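Stustitz Reuse Store - progress report to the Balaskas Fund
Thu 3 January

Opening and visitors

The store opened on all the days we planned in this period, apart from one Saturday when the heating failed. We had 377 visits, and 47 of those people joined as members. Most came for kitchenware and children's books. Furniture moved slowly and we have stopped taking wardrobes.

Sorting and storage

The move to the back room is finished. Shelving came from Brustex and went up in two days. Small items are now sorted into open grey bins before pricing, and the old cardboard boxes have gone for recycling.
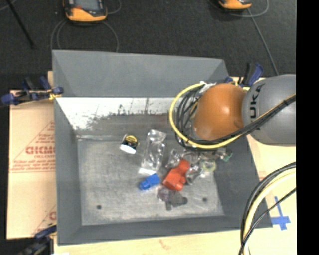 Staff and training

Chrysanthi Zacharopoulos started as shop supervisor and has run 22 repair sessions. The sewing group is full, with six people on the waiting list.

Money

Spending is within budget except for electricity. The Plurnoren van lease ends in January - we would like to renew it and will send the quote separately.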